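The Grarnstead Streetcar Tokens: Notes on the Second Issue

24 August 2019

Readers of this blog will recall that in April I published a short listing of the first issue of tokens used on the Grarnstead streetcar line. That listing drew more correspondence than I had expected, and several letters asked when the second issue would be treated in the same way. The present post is a first attempt. It should be read as a working paper, and corrections will be entered in the text as they are received.

The second issue is the one most collectors have encountered. It is a small brass piece with a cut-out center in the shape of a G, the company name around the rim on one side, and GOOD FOR ONE FARE on the other. Dealers commonly describe it as a single type. It is found in junk boxes, in mixed lots of transportation tokens, and at the bottom of a great many button jars in the eastern part of the county. For that reason it has received very little attention, and the existing references give it one line.

The difficulty is that one line is insufficient. Having now examined 300 pieces, drawn from my own holdings and from those of three correspondents, I am satisfied that the second issue was struck from at least 4 obverse dies and that it came from two different contractors. The remainder of this post sets out the grounds for that view.

The contractors

The first contract went to the Kandine works, which had also produced the first issue. The surviving letter book of the streetcar company, now held with the town papers, contains a copy of the order. It asks for pieces "of the same metal and thickness as those last supplied" and requests that the center be cut cleanly, as conductors had complained of rough edges catching in the changers. No drawing is attached. I had hoped that one might have been kept on the Kandine side, but Lieven Meijer, who has spent a good deal of time with what is left of that firm's records, informs me that he has found nothing for the relevant years.

The second contractor was Benaden. No order for Benaden survives in the letter book. The evidence is a single entry in the company's cash ledger, recording a payment to "Benaden, for checks," and a complaint written the following winter about a shipment that had arrived short. The word "checks" was used by the company's clerk for fare tokens throughout the ledger, and I see no reason to read it otherwise in this case. Hanna Vakulenko has suggested to me that it could refer to baggage checks. The line did carry parcels for a short period, and the suggestion is a fair one. The complaint, however, mentions conductors, and parcels were handled by the depot staff. 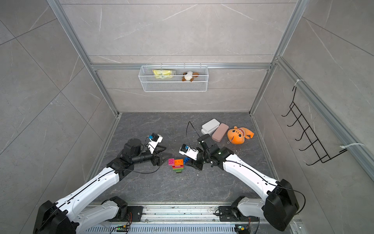
Die characteristics

It will be convenient to label the obverse dies A through D. The labels follow the order in which I came to recognize them and carry no chronological meaning.

Die A has a plain five-pointed star on either side of the company name. The stars are well centered between the inner and outer rims. The letter S in STREET is slightly taller than its neighbors, and this can be seen without a glass on any piece that is not badly worn. Die A is by a wide margin the most common.

Die B resembles Die A in every respect but one: the star to the left has been repunched, and the earlier star shows as a faint doubling on two of its points. On worn pieces this feature disappears entirely, and I have no doubt that some of the tokens I have counted under Die A belong here. I would ask owners of high-grade examples to look carefully and to write to me with the result.

Die C is readily distinguished. The stars are replaced by small round pellets, and the lettering is narrower and lighter. The final letter of GRARNSTEAD stands close to the pellet and on late strikes is joined to it by a die break. The break can be followed through several stages, from a hairline to a heavy ridge that fills the space between the two.

Die D also has pellets, though they are larger and set nearer to the rim. Of the 300 pieces examined, 18 are from this die. All 18 have the center cut-out rotated a little to the right in relation to the lettering, which suggests that they were made in one run with the cutting tool in a single fixed position.

My attribution is that A and B, with stars, are the work of Kandine, and that C and D, with pellets, are the work of Benaden. The stars on A and B agree in size and form with those on the first issue, which is known to be Kandine's. The pellets agree with those found on a laundry token from the same region that carries Benaden's name in full. I am indebted to Afaf Rizk for bringing the laundry token to my notice and for the loan of her specimen, which has since been returned to her by registered mail.

Reverse dies

The reverse presents a more difficult problem. The legend is short, the letters are large, and the field is occupied mostly by the cut-out. I have been able to separate the reverses into two groups by the form of the letter R in FARE. In one group the leg of the R is straight; in the other it is curved. The straight leg occurs with dies A and B and the curved leg with C and D, which supports the division by contractor proposed above. Within each group I have not been able to distinguish individual dies to my own satisfaction. There are small differences in the spacing of ONE, but they may be a matter of striking pressure or wear, and I prefer to leave the question open. 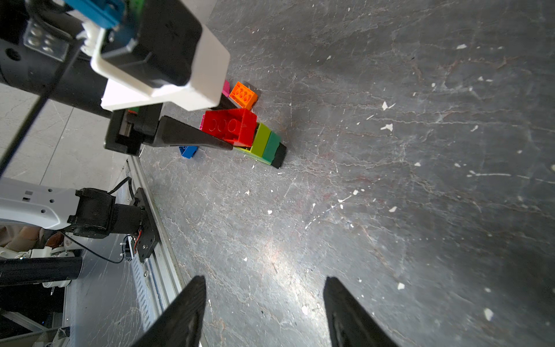 One piece in the sample does not fit. It combines a Die A obverse with a curved-leg reverse. It belongs to Yevhen Lysenko, who acquired it in a mixed lot and who kindly allowed me to keep it for a month. The token is genuine so far as I am able to judge. The edge shows no seam, and the weight is within the range of the others. If it is what it appears to be, then an obverse die made for the first contractor was at some point in the hands of the second. Transfers of dies between firms did take place in the token trade when a customer had paid for the die and considered it his own property. Still, a single specimen is a slender basis on which to proceed, and I have listed it below as unconfirmed.

Metal and weight

All of the pieces examined are of brass. The star types are a little yellower in tone where the original surface is preserved, and the pellet types tend toward red, but color is an unreliable guide on tokens that have been carried, cleaned, and in some cases lacquered. I weighed 50 pieces from each contractor on the same balance. The pellet types are consistently lighter. The difference is small, and it would have been of no concern to a conductor, but it holds even when heavily worn pieces are left out of the comparison.

I would discourage the cleaning of these tokens for purposes of identification. A wooden toothpick and distilled water are sufficient to clear the recesses around the stars or pellets. Brass polish removes precisely the fine detail on which the separation of dies A and B depends.

Provisional listing

2-A. Stars, left star normal. Straight-leg R. Common.
2-B. Stars, left star repunched. Straight-leg R. Scarce, probably under-reported.
2-C. Small pellets. Curved-leg R. Fairly common; late strikes with die break less so.
2-D. Large pellets near rim, cut-out rotated. Curved-leg R. Scarce.
2-A/C. Stars, left star normal. Curved-leg R. One specimen, unconfirmed.

Values are not given. The market for these pieces is thin, and the few recorded sales of identified varieties were private. A dealer at the Yeom fair had a tray of them this spring at one price for all types, and I was glad to be able to purchase two examples of 2-D from it.

Acknowledgments and requests

In addition to those named above, I wish to thank Kyriaki Kokkinos, who read the ledger entries against my transcription and corrected two of them. Any errors that remain are mine.

I should be particularly grateful to hear from anyone who holds a token with stars and a curved-leg R, or who has seen the second issue in a metal other than brass. A rubbing of both sides in soft pencil is quite adequate for a first opinion. Owners who prefer to send the token itself are asked to write beforehand, so that suitable arrangements can be made for its return. The child's fare token, which has a round center hole and no letter, will be taken up in a separate post once I have finished weighing the pieces on hand.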